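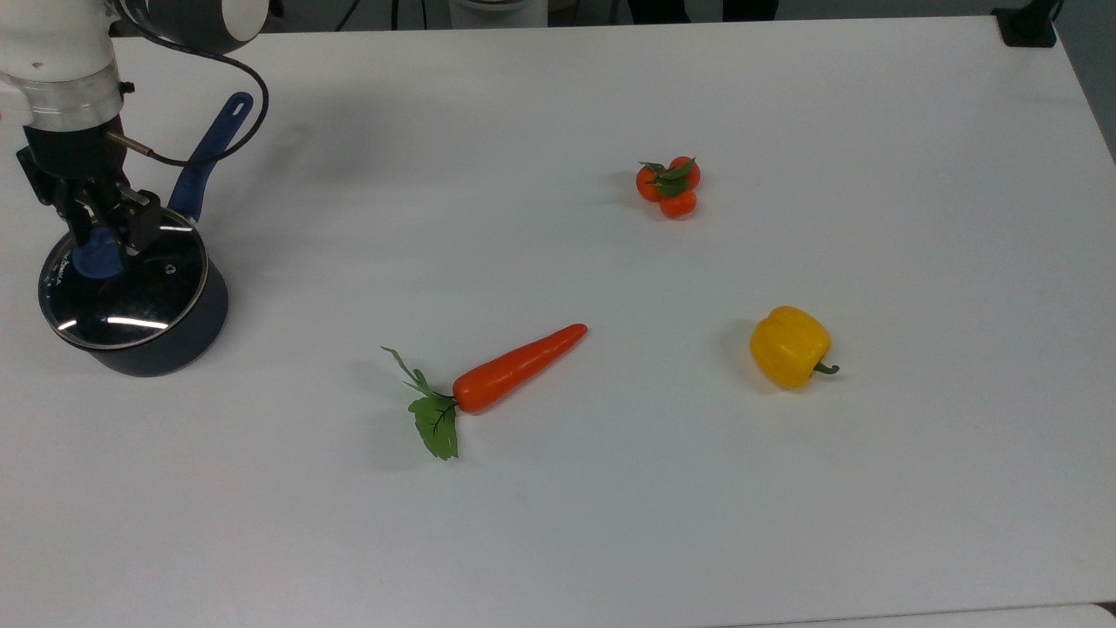

Saturday, November 26, 2022

Gripper swap day, finally. The Derker jaws have been on the arm since June and I've been grumbling about them for most of that time, so I came in on a weekend (quiet building, heat off, two sweaters) to put the Naylor parallel gripper through the lid task and see if my grumbling was fair.

Swap itself took way longer than it should have. The Naylor bolt pattern is fine, but the connector wants to face the wrong way on our flange, so I rotated the whole thing a quarter turn and redid the tool offset. Remember to use the new offset file, NOT the one in the shared folder! I loaded the old one first and got a very polite protective stop a hand's width over the table.

Settings I ended up with: closing force 30 percent, approach speed 130 mm/s, last bit of the descent at a crawl. I tried 200 on the approach and the logs showed the wrist still ringing when the fingers started to close, so back down it went. Might be the payload numbers. I copied them from the Derker and the Naylor feels heavier in the hand, haven't weighed it yet.

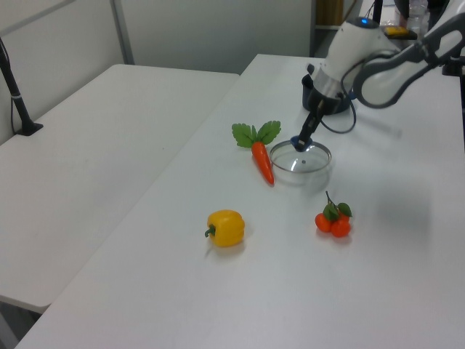
Knobs are where the two grippers really part ways, I think. The Derker pads are wide and soft and they like a box or a sponge, but on anything small and round they tend to squirm and the part tips. The Naylor fingers are skinny and hard, and I like how they come straight down onto that dark blue knob in the middle of the lid. My worry is the carrot, with its tip right up by the metal rim — a sloppy release there and we'd be nudging vegetables all over the table. I'm adding a keep-out margin for the rim to the place planner before anybody runs this unattended.

Other stuff, in no order:

The Hakora controller dropped its connection again, log line 2377, same timeout as always. Restarting the driver clears it. I'd love to know why it waits until I'm in the middle of a calibration.

Cable loop at the wrist needs watching. With the connector turned it sticks out farther to the side than I'm used to, and I don't want it snagging when joint six winds up. Going to try a shorter one.

Glass is still a pain for the depth side. The Gorkus camera gives me the table through the lid, so I'm picking off the knob and ignoring everything else. Good enough for now.

Run data is saved under 858, naylor_lid. Derker is in the gray drawer with its screws taped to it, please don't borrow the screws. Monday: weigh the Naylor, fix the payload, then try 200 again.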